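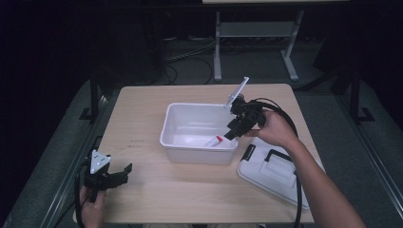

Chapter 6
Showing the Task by Hand

There are two common ways to show a robot what to do. The first is to drive the robot itself, either by pushing its arm through the movement or by steering it from a distance. The second leaves the robot out until later and gives the person a tool that works as the robot's hand would. The person does the job with the tool, the movement is recorded, and the record is turned into motion for an arm. This chapter deals mainly with the second way. In a typical set-up the demonstrator holds one gripper in each hand, with a marker plate fixed to it and a cable running away from it. The task may be very small. A tube with a red cap lies in an open plastic bin, the lid rests on the table to the right, and the right-hand gripper is held just over the rim with its jaws pointing inwards.

By the end of the chapter you should be able to:
– explain the difference between guiding an arm, steering it remotely and using a hand-held gripper
– choose a method for a given task
– write a short task sheet for a demonstrator
– decide which recordings to keep and which to throw away

6.1 Why show it at all?

A robot that welds the same seam all day can be programmed point by point. The parts arrive in the same place and the program does not need to change. Household and packing work is different. A bin may be turned a little, or an object may have rolled into a corner. Writing rules for each case is slow, and the rules tend to clash with one another. A person who does the task many times, with small changes in the layout, gives the learning program a spread of cases to work from.

The number of repeats depends on the task. In the Prisach exercises used throughout this book, the bin task has 120 demonstrations and the full set has 1,287. These are small collections. The Wulis set, which we come to in Chapter 9, has 3,000.

6.2 Three ways of showing

Guiding by hand. The demonstrator takes hold of the arm and moves it. The joint angles are read straight from the arm, so nothing has to be converted. Heavy arms are tiring to move, and two arms are very hard for one person to guide at once.

Remote control. The demonstrator moves a controller and the arm follows. Everything recorded is something the arm can do. The drawback is speed – most beginners work far more slowly than they would with their own hands, and they lose the feel of contact.

Hand-held grippers. The demonstrator carries the gripper and works at a natural pace, with both hands if need be. The position of each gripper must be tracked, and the path must be checked afterwards against the reach of the real arm. A person can easily twist a wrist in a way the arm cannot copy.

Leblanc's rule, named after Jérémie Leblanc, is a useful first guide: if the task needs two hands, begin with hand-held grippers and move to remote control only when the checked paths keep failing. Dorian Tessier takes the opposite view in the Clonitard notes, and Exercise 6.4 asks you to compare the two.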